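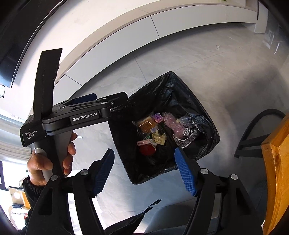

Can a machine empty the bins yet?

Partly. Carrying a full bag down a corridor is the easy bit, and there are machines on wheels that do it in large buildings. The trouble starts at the bin itself. A bag folded over the rim has to be gathered up without tearing, and the rubbish inside can be anything: a sweet wrapper, a crinkled sheet of pink bubble wrap, crumpled silver foil packaging. Soft and shiny things like these are still hard for a gripper to pick out one at a time. In the Sirkia trial in January we asked for 400 single picks from mixed office rubbish. The machine managed 71 per cent.

What about putting a new bag in?

Not reliably. Opening a thin plastic bag is a two-handed job for most people, and a machine with two flat fingers tends to pinch both layers together. We don't offer this at Grernotcombe and would be wary of anyone who does.

Which chores can be handed over now?

Vacuuming and mopping of open floors, mowing a fenced lawn, and moving crates of one known size between fixed points. On the shop floor you can add stacking boxes on pallets and loading parts into a machine, as long as the parts arrive the same way up.

Which can't?

Folding mixed laundry, clearing a table after a meal, cleaning behind a toilet, and sorting recycling in the home. You will find films of all four being done. Check whether the film has been speeded up, and whether somebody out of shot is steering.

How slow is slow?

Tidying one small room took the Lisby arm 40 minutes on its best run. A person did the same room in 7. If the work can be done overnight the gap may not matter to you - but someone still has to be on call when it gets stuck.

Will it manage in my building?

Send us a floor plan and a list of the jobs. Tiled floors with thin grout lines are fine. Loose rugs, door sills and chair legs close together cause most of the stops.

Do you sell the machines?

No. We test them and publish the results. The Nambiar floor cleaner is next on the bench.

Page last checked 18 August 2026.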